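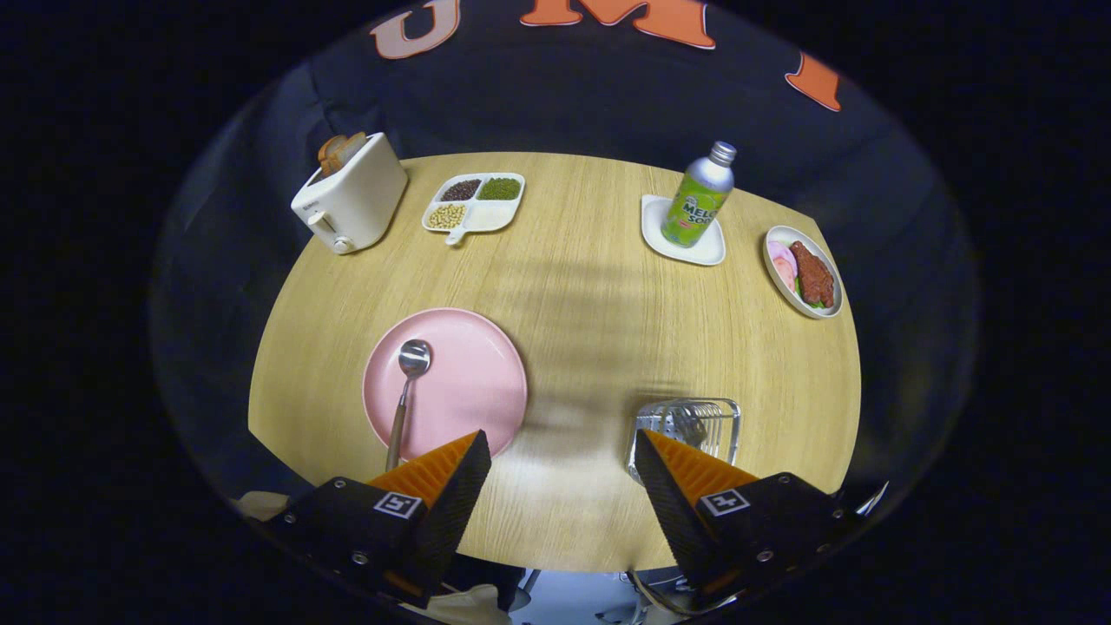
Ayantu Woldemariam 来函询问，三月的进度是否仍按原计划推进，以及 Brorkum 社区厨房的节水数据为何没有并入上一期报告。现就两点一并答复。

阅读时间：4 分钟

首页 项目 报告 联系

Nelirville 餐饮用水减量项目 阶段进度报告

一、总体情况
本期共有 47 家小型餐饮单位纳入监测，分布于 Nelirville 与 Wornard 两个片区。分表安装已完成，数据按小时上传。进度与计划一致，Wornard 片区的管网图纸核对除外，该项顺延至下期。

二、Brorkum 数据
Brorkum 厨房的分表装在热水器上游，读数包含楼上用水，不能与其他点位直接比较。施工方已将表位移至洗涤间支管，旧读数保留存档，不参与统计。移表后的数据须满一个完整计费周期方可使用。

三、洗涤环节
监测点的冲洗用水集中在午市结束后的时段。本期试用两种做法：一是餐具先刮除残渣再入池，二是更换低流量喷头。前者执行情况不一，人手少的店铺在高峰期常跳过此步。后者安装简单，但水压偏低的点位冲洗时间延长，节水量部分抵消。建议对这类点位先测静压，再决定是否更换。

四、设备与经费
Adugna 供应的喷头到货 1,000 只，验收时有 4 只螺纹不合格，已退换。垫圈另购 2,000 只，计入耗材科目。安装人工费低于预算，结余申请转入水表校验，请予批复。

五、风险
1. Wornard 旧楼阀门锈蚀，停水作业须提前通知住户。
2. 部分店铺换租，监测协议需重新签署。
3. 夜间数据偶有缺失，原因在网关供电，已要求施工方改接常电。

六、下期工作
完成 Wornard 图纸核对；提交水表校验方案；Brorkum 点位恢复统计；对低水压点位补测静压，结果附于下期报告附录。

相关内容
餐饮用水分表安装技术要求
Wornard 片区管网核对说明
低流量喷头验收记录
Nelirville 项目上一期进度报告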